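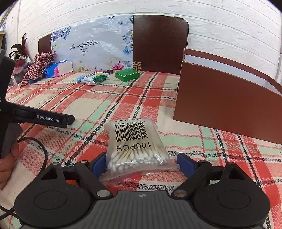

Packing for a long train ride (and why I always bring too much)

Every January my sister and I take the slow train up to Clallholm to see our aunt, and every January I swear I will do it with one bag. Nine hours is a good long sit, even if you love trains the way I do, and over the years I have built up a collection of small comforts that I can't seem to leave at home. Several of you wrote in after the last newsletter asking what I carry, so I spread everything out on the bed this week and had a good hard look at it.

First, the food, which matters more than clothes! The dining car on this line closes early and the sandwiches are gone well before Lornano, so I pack as though there will be nothing to buy at all. Hard-boiled eggs travel beautifully if you peel them the night before and wrap them in a damp paper towel. Cheese is fine if it's a firm one. I gave up on bananas after the winter one of them rode all the way to Clallholm underneath a library book (the librarian was very kind, and I bought them a new copy). My sister makes a loaf of walnut bread that slices thin and stays soft for days, and I'd marry that loaf if I could.

Something hot is a must. I have an old steel thermos with a dent in the side that belonged to my father, and it holds enough tea for four cups if neither of us is greedy. Fill it with boiling water first, let it stand while you lace your boots, then pour that out and put in the tea. You'll still have a decent cup after lunch.
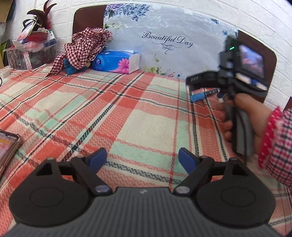 Then there is the question of what to do with yourself. I used to bring three novels and read none of them, because the window is better than any of them once you are past the Ostrowski bridge and the river opens out. These days I bring one book of short stories and some knitting, something plain that I can do without looking down. A hat is about right. If you start a hat as you leave the station you can be decreasing for the crown before it gets dark, and then you have a gift for whoever is meeting you at the other end. My aunt has a drawer full of hats.

We also keep a deck of cards in the coat pocket, and a little notebook for the score of a rummy game that has been running since before my niece was born. I am behind. My sister would like me to mention that.

For sleeping, I skip those horseshoe pillows, which push my head forward and give me a crick. A wool sweater rolled up inside a pillowcase from home works better, and it smells like your own bed, and if the heat goes off you can take the sweater out and wear it. Sit on the side away from the sunrise if you can. Bring socks you'd be happy to be seen in, for when the shoes come off.

And please do get down at Dristorby if you are able. The train stops there for a while to change crews and you have time to walk the length of the platform and back, or twice if you step lively. There's a bakery window at the north end that sells cardamom buns through a hatch, cash only, and the line moves quickly. I've never missed the whistle, though I have run with a bun in each hand and my coat flapping open. 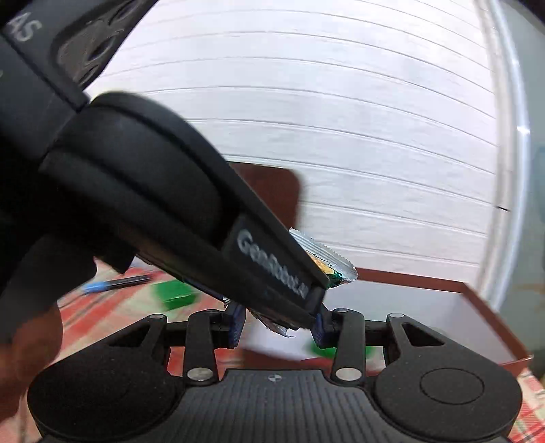
Matvii Horobets
Newsletter editor

A few odds and ends before I let you go. The winter timetable has the morning train leaving a little earlier than it used to, so check yours the night before, and if you are changing at Lornano remember that the footbridge is slippery and the elevator is the slower way across but the safer one with luggage. The seats with the good big windows are in the rear car. Go straight there when you board and don't be shy about it.

If you have a travel food that has never let you down, I'd love to hear about it, especially anything that keeps without ice. I'll put the best ones in next month's letter, along with the recipe for the walnut bread, which my sister has finally agreed to write down.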